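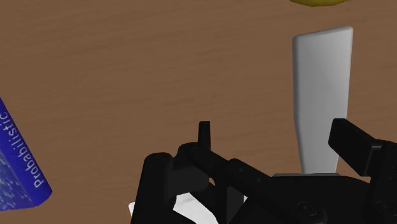
Simulated view of a black two-finger gripper with its fingers apart, on the wooden tabletop of the Kasari practice cell.

Kasari opens gripper care programme to all Tesitz users

Tesitz, October – Kasari, the maker of small handling cells, today makes its gripper care programme available to every workshop that runs a Gristell cell. Until now the programme was offered only to customers with a full service contract. It covers the set-up, the regular care and the simple repair of one part of the cell: the linkage gripper at the end of the arm.

The programme comes from the company's own service records. Over the past two years Kasari technicians wrote down 178 visits to Gristell cells. In a large part of these visits the arm and the controller were in good order, and the fault was in the gripper: a dry pivot, a loose bolt on the palm housing, or a zero position that was never set again after the fingers were changed.

"Many customers called us for a job which they could do themselves before the morning coffee," says Nawal Belhaj, head of service at Kasari. "They did not dare to open the gripper, and I understand them. We want to give them the steps in a clear order, and also a safe place to try them."

This place is the practice cell, a simulated table which runs on a normal office computer. The user can move the gripper over the table, among everyday objects such as a book, and check how far the fingers open before anything is changed on the real machine. When the new finger settings are saved, they can be loaded to the cell by the same cable that is used for updates.

The care plan itself has four steps. The operator cleans the linkage bars with a dry cloth, puts a small drop of oil on each pivot, checks the bolts of the palm housing with the torque key, and at the end sets the zero position with the fingers fully closed. The whole work takes some 24 minutes and should be repeated every six weeks. Cells that work in dust need it more often – the handbook gives a table for this.

Tuominen, a workshop for lamp parts, has tested the programme since spring. "Before, we waited for the technician and the cell was standing," says Lilibeth Bautista, production leader at Tuominen. "Now the evening shift does the care at 18:00 and writes it in the book. We had one wrong zero position in the beginning, and we found it in the practice cell."

The programme is free of charge for owners of a Gristell cell. Spare pivots and bolts are sold separately as a small kit. Worn motors and damaged cables must still be changed by a Kasari technician.

Press contact: Kasari, Service Department, Tesitz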